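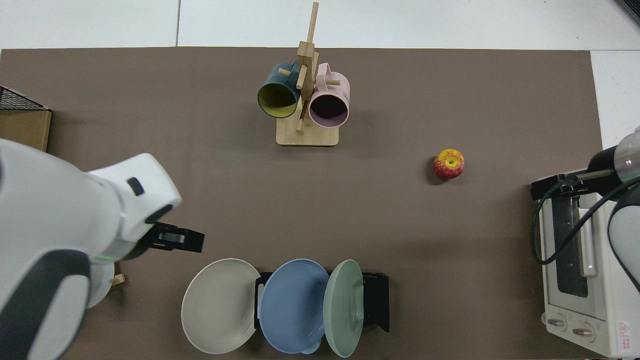
Plullero is a kitchenware workshop and test kitchen in Stustthorpe. We make storage for small kitchens: mug trees, plate stands, dish racks and the mats that go under them. Every item is checked with ordinary tableware on a full-size work surface before it goes into the range. A standard layout has a mug tree with two mugs hung from the pegs near the top of the post, a black metal rack with plates on edge, and a toaster oven at the side, so that clearances are judged against the things people keep on a counter.

The company occupies the ground floor of the old Donnelly building, put up in 1834 as a grain store. The walls are thick and the floor is level, and both matter when a rack is being checked for rocking. We employ 19 people. Hatem Amrani is responsible for design and drawings. Nicanor Hinojosa runs the test kitchen and signs off each product.

Testing

A mug tree is loaded on one side, then on both sides, with mugs of different weights. The base must stay flat in every case. Pegs are checked for angle, and for whether a mug handle can be lifted off without touching the next mug. Dish racks are loaded with plates of mixed diameter and rim height. Slot spacing is the usual fault in early samples: a plate with a raised rim needs more room than a flat one, and a slot that is too wide lets a small plate lean into its neighbor.

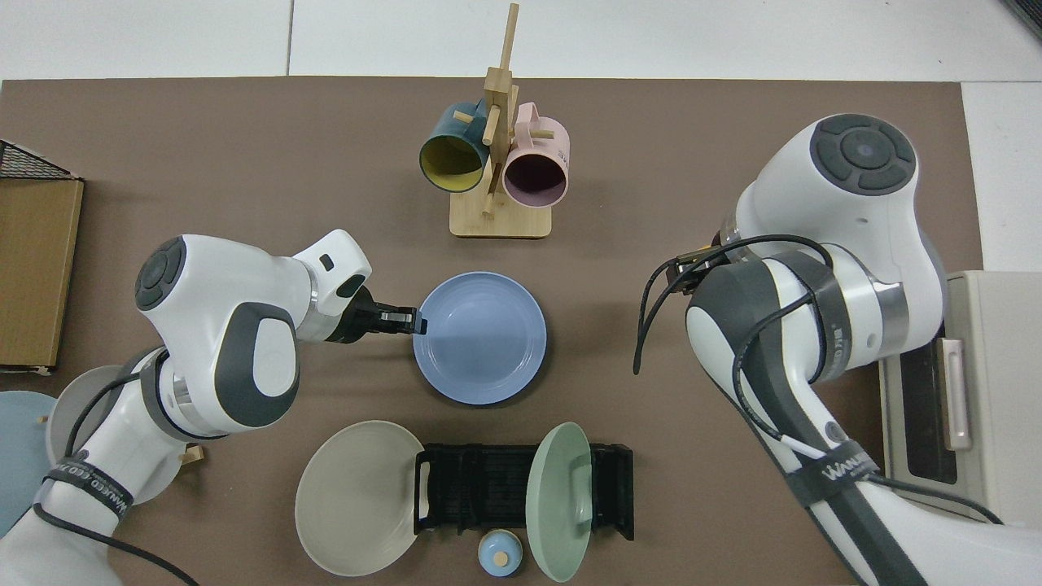
Mug tree and dish rack on the brown mat, with the light blue plate lying flat and the sage green plate upright in its slot.

Each rack design goes through 1000 loadings before release. Results are written up on a single sheet listing the plate sizes used, the slot positions and any marks left on the rim. Sheets are kept for as long as the product is sold, and retail customers may ask for a copy.

Products

The current range is sold under the Cinberg name and comes in 3 sizes. The smallest rack is intended for a shelf and the largest for a drainboard. 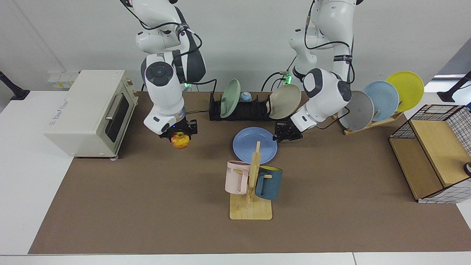 Plate stands are sized to match the racks, so a set of dinner plates can be moved from one to the other in the same order. Mats are sold separately and can be trimmed with household scissors. Replacement pegs for all mug trees are held in stock.

Visits and orders

The test kitchen is open to trade buyers by appointment. The next open day is 9th June. Orders for replacement parts should give the product name and the size, which is stamped on the underside of the base.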